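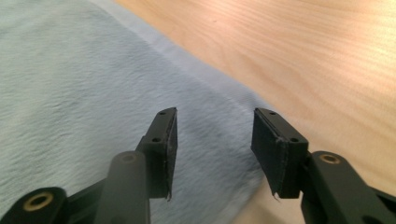 Surnton College opens evening degree route for working adults

SURNTON, 2021-12-30 – Surnton College is delighted to announce that its new evening degree in business and operations, known to staff and students as the Skestik Program, has opened for applications, with the first classes planned for September. The program has been put together with adults in mind who have jobs, families and full calendars, and who have perhaps been meaning to go back to school for longer than they care to admit.

The degree can be finished in six years of part-time study, and students who bring credits from another school may well need less time than that. Classes meet on 2 evenings a week at the Prumov campus, which has free parking after working hours and a cafeteria that will stay open late on class nights (the soup is very good, and we say so with some pride).

"So many of the people who come to our open evenings tell us they left school early to earn a living, and they have been carrying that unfinished degree around with them ever since," said Rania Bennani, director of adult learning at Surnton College. "I was one of those people myself. I took my last exams with a toddler at home and a very patient mother-in-law, and I know how much it means when a school makes room for the life you already have."

More than 599 former students and local employers shared their thoughts while the program was being planned, and the college is truly grateful to every one of them. Many asked for smaller classes, for advisers who answer the phone in the evening, and for courses that deal with everyday work as well as theory. All of those wishes have found their way into the final plan.

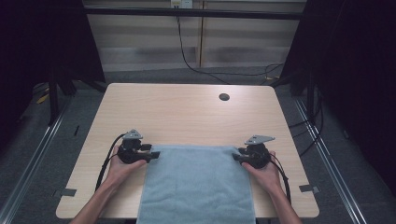
Course work in the operations track begins with the study of ordinary tasks and how people carry them out, and students will be encouraged to bring in examples from their own jobs. The teaching staff like to start small. A pale blue towel laid flat on a table, with a hand-held gripper on either side of it, is enough to begin a good long talk about reach, grip and where a worker's hands need to be. Later courses move on to scheduling, budgeting and leading a team.

Thanks to a generous gift from the Lamrani Fund, 187 scholarships will be available to first-time students over the life of the program. Applicants do not need to fill in a separate form to be considered, and the college warmly encourages people to apply even if they are unsure whether they qualify.

Advisers at the Prumov campus are happy to meet with anyone who would like to talk things over first – old transcripts are welcome, however creased, and so are children. Application packets can be picked up at the front desk or requested by mail from the Office of Adult Learning, Surnton College.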